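# Tultusthorpe parish burial transcriptions

Plain-text transcriptions of the burial registers and surviving headstones for Tultusthorpe and the chapel at Jadthorpe.
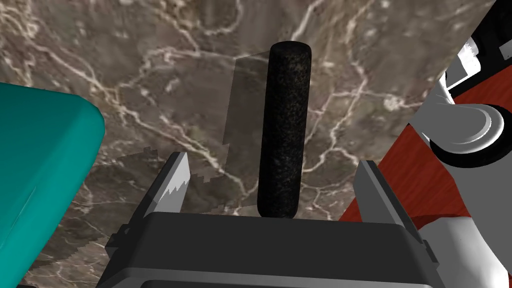

The register file has 699 entries. The headstone file has 296, many of them for people who are also in the register. The two are not merged.

## Files

- `registers.csv`: one row per burial
- `stones.csv`: one row per stone, with the inscription as cut
- `plots.txt`: Leonilde Barros's notes on the old plot numbers

## Columns

`surname`, `forename`, `age`, `buried`, `page`, `note`

Ages under a year are given in months with an `m`, e.g. `4m`. Spellings are left as the clerk wrote them. A doubtful letter is followed by `?`, and a lost word is `[...]`.

## Known problems

- 2 register pages are water-stained and only partly read.
- Burials in August are sometimes entered out of order.
- Jadthorpe stones have no plot numbers yet.

## Corrections

Send them to Hélder Baptista with the page number. Please don't edit `registers.csv` in a spreadsheet, it changes the dates.

Last checked against the originals: April 28, 2023 (Lourenço Serrano)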